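Okay friends, a few of you asked how I do my plant mixing now that I've given up on eyeballing it, so I'm going to try to get it all into one thread. Get a coffee, I do go on a bit.

Short version: I bought a cheap set of plastic kitchen measuring cups, the rainbow kind that nest into each other, and they are now plant cups forever. They live at the worktable and they do not go back to the kitchen. I've had the set for 9 months and I'm a little embarrassed by how much I love them.

Before that I used an old yogurt tub and what my grandmother called "feel." Her feel was excellent. Mine gave me a pot of something close to wet cement and a very sad basil last February.

It was Marlene Buschmann who set me straight, at the plant swap in Rultdale. I was telling her my sad basil story and she listened very kindly and then asked, "So what ratio do you use?" Well! I didn't have one. I bought her a lemon bar and wrote down everything she told me on the back of the flyer.

Her everyday mix for leafy green things, which I've stuck to ever since: four parts potting soil, one part perlite, one part fine bark. A part is whatever cup you happen to pick up, as long as you stay with that cup until you're finished. I wandered off in the middle of my first batch and came back to a different cup, so please learn from me.

I use the one-cup for a proper repotting and the quarter-cup when I'm only topping up. The soil is Brelar, the plain kind in the big bag, and I get it at Heitmann because they'll carry it out to the car for you and I have a shoulder.

The leafy fellow in the beige pot has the top left corner of the table, and I've let him have it. He gets the most fussing of anything I own. He's bushing out over the edge now and I could not be prouder! 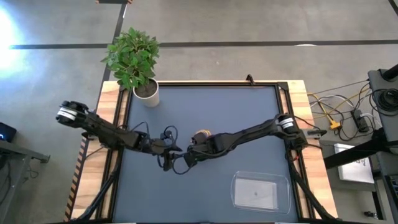 How full should the pot be when you're done?

Stop a finger's width below the rim. That leaves room for a good slow watering, and the soil will sink a little more over the first week.

That one comes up every single time I talk about repotting, so I wanted it in here on its own where people can find it. (Hi Jonatan. Yes, this is for you, and for your windowsill.)

Next thing, dry before wet. I measure all the dry stuff first, soil and perlite and bark, and tip it into a wide tub and stir it with my hands. Only then do I bring out any water. If a cup gets damp, the perlite sticks to the inside in a little crust and your next scoop is off, and then you're picking white crumbs out with a fingernail and muttering.

A shallow clear plastic container is wonderful for the in-between bits, by the way. Plant tags, the pencil, the twist ties, the seed packet you swear you'll finish. I like clear because I forget that anything exists the minute I can't see it. If you put a sheet of white paper under a clear box, small seeds show up beautifully when you're sorting them. Marlene again! She is full of these.

For plant food I do a very weak mix, and I mean weak. I have a liquid one called Priron that wants a capful in a gallon, and I give half that, every other watering, from spring until the days get short. In winter I don't feed at all. The plants don't seem to hold it against me.

I mix the food in something with a spout. Please get yourself something with a spout! A tiny lip on the rim is plenty. I poured from a round mug for years and watered my own sleeves, the table and once a library book, which I then had to buy. (It was a good book. I've read it twice now.)

About the weighing. My brother-in-law thinks cups are silly and that I should weigh everything. I did try it, to be fair to him. One level cup of my damp potting soil came to 223 grams on the kitchen scale, and I scooped another from further down the bag, and it was heavier. So I told him thank you very much and went back to my cups. For soil it's the volume I care about.

Baking is another matter and he's right about baking. Please don't tell him I wrote that.

Now the part that I know sounds fussy, which is putting them away. I stack the cups back inside each other before I get up from the table, every time, even if I'm coming right back. Big one on the bottom, handles all pointing more or less the same way, so I can grab the whole bunch in one go. My set has the yellow bowl sitting up on top of the orange, with purple and a bit of green tucked in between, and there's something so cheerful about it on a gray afternoon.
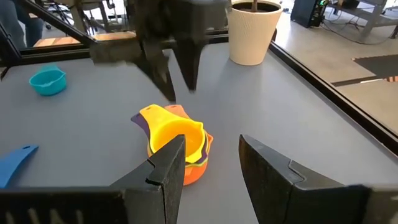 And they do need to be dry first, I should have said that. Nest them wet and they suction together, and you'll be standing at the sink twisting a handle and hoping it isn't the one that snaps. If yours are stuck already, run warm water over the outside cup and put a bit of cold in the inside one, wait a minute, then wiggle. Gently!

A word on handles. Look for a set with holes at the ends, even if you're a stacker like me. I take mine camping once a year and they all go on one loop of string from the tent pole. Also look for the size molded into the plastic. Printed numbers wash off by the second month, and then you are back to feel, and we know how that went.

I wipe my set out with a dry brush most days and wash it properly when I've had the plant food out. Dish soap, warm water, towel. I don't put them in the dishwasher. My last set came out shaped like potato chips.

Jonatan Tveit has just messaged to ask if he can use his regular kitchen cups and wash them after. Jonatan, dear, I'd get a second set. Fertilizer and pancakes shouldn't share a cup, and they cost next to nothing. I'll split the shipping with you.

He's also asking how often I repot. When roots poke out of the bottom, or when water runs straight through without stopping to say hello. For my quick growers that's once a year. I have a jade that went 11 years in one pot before I got up the nerve, and it sulked for a month and then put out new leaves all over.

And go up only one pot size at a time. I know the big pot is on sale. I know! But a small plant in a big pot sits in all that wet soil and can't drink it fast enough. I've lost a lovely fern that way.

One more about the light and then I'll let you all go. I give everything on the table a quarter turn when I water. I was doing it clockwise one week and the other way the next, so nothing was getting anywhere, until I put a dot of nail polish on the rim of each pot. Now the dot goes round with the clock.

If you make up too much mix, it keeps fine in a lidded bucket. Leave the lid a touch loose. Mine is out in the garage next to the rakes, with a scoop that used to belong to a coffee can.

I've got cuttings for the next swap if anyone near Rultdale wants one. They're rooting in jam jars on the kitchen sill and should be ready to pot up in a couple of weeks. Tell me if you want a trailing one or an upright one and I'll put your name on a jar.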